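Relatório de progresso: planejamento e aquisição de equipamentos
Projeto Limum, célula de manipulação de embalagens leves
Destinatário: Tegan Cartwright, gerência de investimentos, Tandton
Data: 7 de maio de 2023

1. Situação geral

O período coberto por este relatório começa em janeiro. A etapa de especificação está encerrada e a etapa de cotação está em curso. Nenhuma ordem de compra de valor superior ao limite delegado foi emitida. A decisão solicitada à gerência consta do item 5.

2. Execução orçamentária

O valor comprometido até o momento é de 3.330 euros, distribuído entre peças de reposição para a garra, cabos, suportes de câmera e uma licença anual de software de calibração. A licença foi lançada em custeio, conforme orientação da controladoria, e não será reapresentada na linha de capital. O frete das peças foi cobrado em separado e ficou fora da previsão original; a diferença foi absorvida pela rubrica de consumíveis.

A linha destinada à segunda garra permanece intacta. O mesmo vale para a linha de iluminação, cuja necessidade ainda depende dos resultados com superfícies foscas escuras.

3. Trabalho em bancada

Os ensaios de preensão utilizam embalagens de cartão de seção estreita, posicionadas em pé. Essa geometria foi escolhida como caso desfavorável: base pequena, centro de gravidade alto e paredes que cedem sob força lateral. A câmera de punho é a única fonte de imagem nesta fase. A aquisição de uma câmera externa fixa foi retirada do plano e só voltará a ser proposta se a oclusão pelos dedos se mostrar limitante.
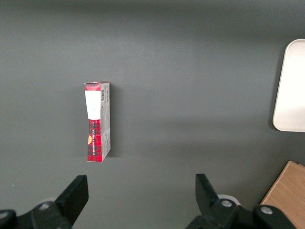 Figura 1. Vista da câmera de punho: caixa de cartão em pé, com padrão xadrez vermelho e preto, e os dois dedos da garra em primeiro plano.

O protocolo prevê 100 tentativas por tipo de embalagem, com registro de força, abertura dos dedos e resultado. O primeiro tipo está completo. O segundo foi interrompido para troca das pastilhas dos dedos e será reiniciado do zero, a fim de não misturar dados obtidos com pastilhas em estados de desgaste diferentes. O estado do cartão passou a ser anotado antes de cada série, incluindo vincos e amassados, pois a equipe suspeita que uma caixa já deformada altere a força mínima de preensão.

4. Cotações

Foram consultados dois fornecedores para a segunda garra.

Vutora: garra elétrica com controle de força e dedos intercambiáveis. Proposta completa, com treinamento incluído. Prazo de entrega mais longo. Garantia condicionada à instalação por técnico do fabricante.

Sveinbjörnsson: garra equivalente em curso e força, sem treinamento. Entrega mais curta. O flange exige placa adaptadora, não incluída no preço. Solicitamos a cotação da placa e ainda não houve resposta.

A comparação final será feita pelo custo total instalado, com adaptador, frete e horas internas de integração.

5. Decisão solicitada

Pede-se autorização para prorrogar o prazo de compra da segunda garra até o recebimento da cotação da placa adaptadora. A prorrogação não altera o teto aprovado. Pede-se também a confirmação de que o saldo da linha de iluminação pode ser mantido até o fim do segundo tipo de embalagem.

6. Pendências

Reinício da segunda série de ensaios.
Desenho dimensional do flange, a enviar à Sveinbjörnsson.
Cláusula de garantia da Vutora, em análise pelo jurídico da Tandton.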